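From: Nhung Ông
To: league-stats list
Subject: Re: [league-stats] Team rebounds and the Cornthorpe box score

On the Cornthorpe v. Pledham game, Viller wrote:

> I have now been through the box score twice and cannot get the
> rebounds to balance. Missed shots for both sides come to 71 once I
> take out the free throws that were not the last of a set. The sheet
> shows fewer rebounds than that, even with team rebounds added in.
> The points are fine. Final was 58-54 and every column adds up to it.
>
> Two things I would like settled before the return game:
>
> 1. Does a shot that is blocked out of bounds count as a missed shot
> with a team rebound, or as nothing at all?
> 2. If the horn sounds while a missed shot is in the air, who gets
> the rebound?
>
> The sheet also has Pledham with 4 team rebounds in the first half
> and none in the second, which looks wrong to me.

Taking these in order.

1. A blocked shot is a missed shot. It goes down as a field goal attempt for the shooter and a block for the defender, and a rebound must follow. If the ball goes out of bounds off the block, the rebound is a team rebound for whichever side is awarded the throw-in. In most cases that is the offense, so it is an offensive team rebound. Cornthorpe's scorer has been entering the block and then moving straight to the throw-in, and the software does not object. I checked the play log against the sheet and this accounts for most of the gap.

2. If the horn sounds before anyone has control of the miss, no rebound is credited to a player or a team. Our own scoring notes say this on the second page, but the wording is poor and I can see how it was read the other way. The log has one of these at the end of the first quarter and another at the half. Your balance check should subtract them before you compare.

There is a third case you did not ask about. When a shot misses and a foul is called before anyone has the ball, the side that gets the ball next is credited with a team rebound. Here it happened twice, both times under the Cornthorpe basket, and both were left off.

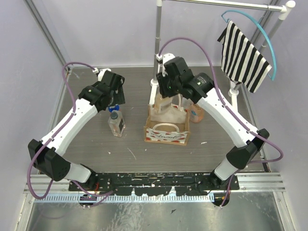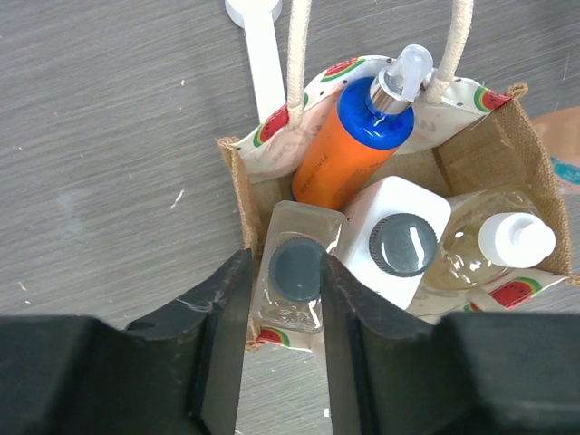
On the Pledham team rebounds: the second-half zero is an entry error. The scorer's tablet was restarted during the break, and when the game file was reopened the "prompt for team rebound" option had gone back to off. After that, any miss that went out of bounds was logged as a turnover on the throw-in screen or not logged. I found both kinds. The turnovers matter more than the rebounds do, as they were charged to Pledham players by name - two of them to the point guard, who was on the bench for one.

I have corrected the file and rebuilt the sheet. The changes are:

- team rebounds added for both sides, first and second half
- three turnovers removed from Pledham
- one block moved from the Cornthorpe center to the forward beside her, as the log and the paper sheet agreed with each other and not with the tablet
- no change to points, fouls, minutes or free throws

The season file is at 173 games with this one included. I ran the same balance check over all of them last night. Nearly all pass. The ones that fail are mostly from December, before the current software version, and the differences are small enough that I would leave them alone unless a team asks. If anyone wants the list, write to me off list.

For the return game at Pledham, please do the following:

Turn the team rebound prompt on after every restart, not only at the start of the file. It is under Game Options, second tab.

Keep a paper tally of missed shots and rebounds by quarter. Compare at each break. A difference found at the end of the first quarter takes a minute to fix, and one found after the game takes an evening.

If the scorer and the caller disagree on a rebound, enter it and mark the play with a note. Do not stop to discuss it while the ball is live.

Văn asked separately whether tips should count as rebounds. Yes, if the player tips the ball in a deliberate try for the basket - she gets an offensive rebound and a field goal attempt, made or missed. A tip to a teammate is also a rebound for the player who tipped it, provided it was controlled. An uncontrolled tip is nothing, and the rebound goes to whoever ends up with the ball.

The corrected sheet is in the usual folder with "rev2" in the name. Please delete the earlier copy.

Nhung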